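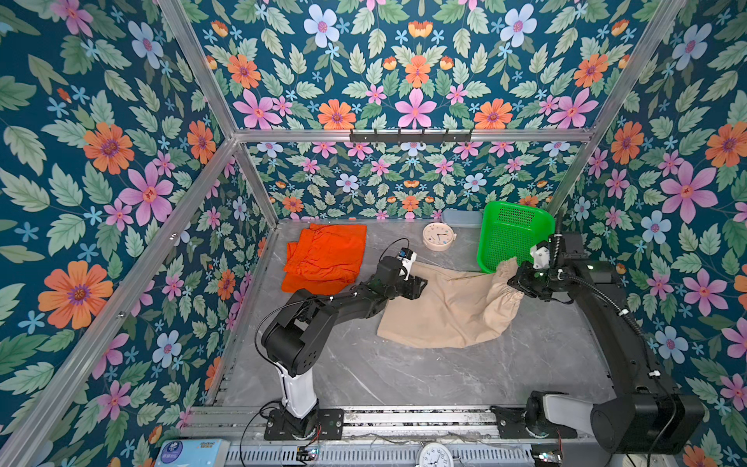
Progress report on the two-arm cell, Ustovside site
February 21, 2023

The grant pays for keeping one cell running, and by that measure the period was mixed. We planned on 40 hours of arm time a week and got 36 in the best one. Most of the loss came from the right arm, where the corrugated conduit keeps working loose at the elbow. Skorel advised more cable ties, so there are now small white ones clipped at intervals along the arm, and I'm told this settles it. I'd like to see a month of running before I agree. The left arm has only a thin cable looping off the wrist, which is less to snag but also less to protect it.

The mounting is in better shape. Both arms are bolted to the slotted rail along the front, and we re-torqued every bolt in February after Khoo found two that turned by hand. The maintenance sheet had them signed off as tight. We have stopped relying on that sheet and now mark each bolt head with paint pen.

Camera calibration is still the weak point. The Sasov procedure is supposed to take 24 minutes. Our average is 63, and the result doesn't always hold overnight. We tried it with the walls bare and again with the floral paper up, and I can't say from our numbers that the paper made any difference either way - the people who wanted it are sure that it did.

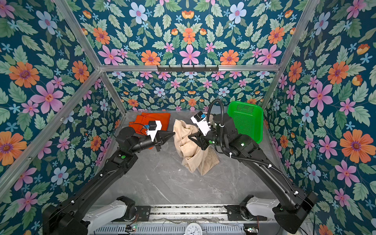
Gripper fingers were replaced once on each side. The old pads had worn on the inner edge, and thin cloth was slipping out of the right one more than the left. The new pads grip well so far, but so did the last set when it was new.

The two small circuit boards at the front still have exposed wiring. A cover was promised in the previous report and hasn't been made. I'd put it ahead of the software upgrade, whose benefits nobody has been able to show me on this cell.

For the next period we ask for a spare wrist joint and no new features. The revised budget is attached separately.

Search reports... Go

Comments (3)

ustov_bench: We had the same conduit trouble. Ties held until the first long shift.

R2: Is the 63 with or without the warm-up?

ustov_bench: Would also like to know which torque setting you used.

Related
Sasov calibration notes, revised
Skorel service visit summary
Paint marking for bolts: a short guide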